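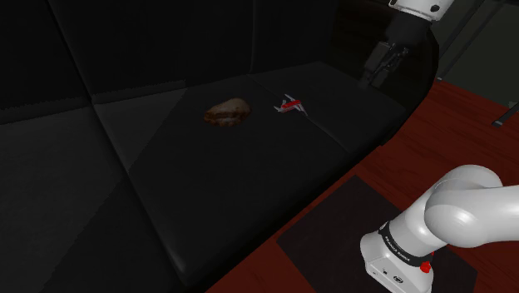
Oct 25, 2020

Test bakery, Miltitwood end. Rye and wheat blends, third go.

Right, so the new Brinthorpe flour came and I've finally had a full day with it! Two sacks of the wheat and one of the rye. The rye is darker than the last lot and smells lovely, a bit like wet hay (in a good way). I've put the old sack at the back with a cross on it in marker, please finish that one in the starter before anybody opens another.

Starter first. I fed the rye one last night before I left and it had gone well past its best by the time I got in, all collapsed in the middle with a tide line up the glass. Gave it a stiff feed, equal parts flour and water with only a spoonful of the old stuff, and it was up and domed by late morning. The wheat one is slower and I'm still a bit cross with it. Chia-hao thinks we're keeping it too near the window and she may well be right, the sill is freezing in the mornings now. I've moved it to the shelf over the proving cupboard. If it goes mad overnight, that's why.

Blend A was one part rye to four parts wheat, 133 g rye to 532 g wheat, salt at two per cent. Blend B had the rye doubled and the wheat cut to match. I meant to do a third with the toasted malt in and then ran out of tins, because somebody has four of them over at Provden (Chun-hung, I know it's you).

Mixing notes. A came together straight away and I could have stopped after a few minutes. B was sticky right up to the elbows, and I made the mistake of adding flour to it at the bench, which I tell everyone else off for doing. So B is not a clean result and I'll have to do it again. Wet hands and a scraper next time. I also think B wants more water from the start, the rye was still drinking it up an hour later and the dough had gone from soup to putty while I was on the phone to Tsai about the invoice.

(The invoice: they've billed us for the cracked wheat we sent back. I've emailed. If they ring, the credit note is in the blue folder.)

Proving. I kept both at 24 degrees on the cupboard dial, though I don't trust the dial and would like to put a proper thermometer in there before we write anything down as gospel. A doubled nicely. B rose by half and then just sat there looking at me. I gave it another forty minutes and got little pinholes across the top, so in it went.

Oven. Hot start, steam for the first bit, then down to 200 for the rest. I scored A down the middle and left B plain. A sprang up beautifully and burst along one side, so my slash was too shallow again, I'm always timid with the blade. B spread a bit, then held. Crust on B is the better of the two, properly chewy, and I think that's the extra rye sugar catching.

I also baked off the scraps as little rolls on the bottom shelf, 19 of them, mostly so I'd have something to eat while waiting for the loaves to cool. They went a bit far underneath. Still ate four.

Crumb, cut after three hours (too early for B, I know, I know). A is open and springy and tastes mild, nice with butter, a bit dull on its own. B is close and gummy in the bottom third. The flavour though! Sour at the front and then almost like treacle. If we can get that flavour into a loaf that slices, I'd be very happy to stop fiddling with it. I've wrapped half of B in a cloth and will cut it again tomorrow, since rye nearly always settles down overnight and I may be being unfair.

Things I want to try:

Scald a portion of the rye. Boiling water over a fifth of it the night before, lid on, leave it alone. Chun-hung did this back in February with the old flour and his notes are in the other book, the one with the split spine.

Longer, cooler prove for B. Possibly the fridge if there's room behind the butter.

Drop the salt a whisker in A. It read as salty to Chia-hao and not to me, and I'd had crisps.

Caraway. I'm against it but I've been outvoted before.

Costs, quickly. If we take the rye by the half pallet it comes down a good deal, but we'd need to be baking 2,000 loaves a season to get through it before it goes stale, and we aren't anywhere near that. I'd sooner pay more per sack and have it fresh. Happy to be argued with.

Jobs left over: the big scale is drifting again (zero it every time, don't just glance at it), the bench scraper with the green handle has gone missing, and we're nearly out of baking parchment. Oven's off, proving cupboard is on low with the starter over it. Rest of A is in the bread bin, help yourselves, but leave the B in the cloth alone please.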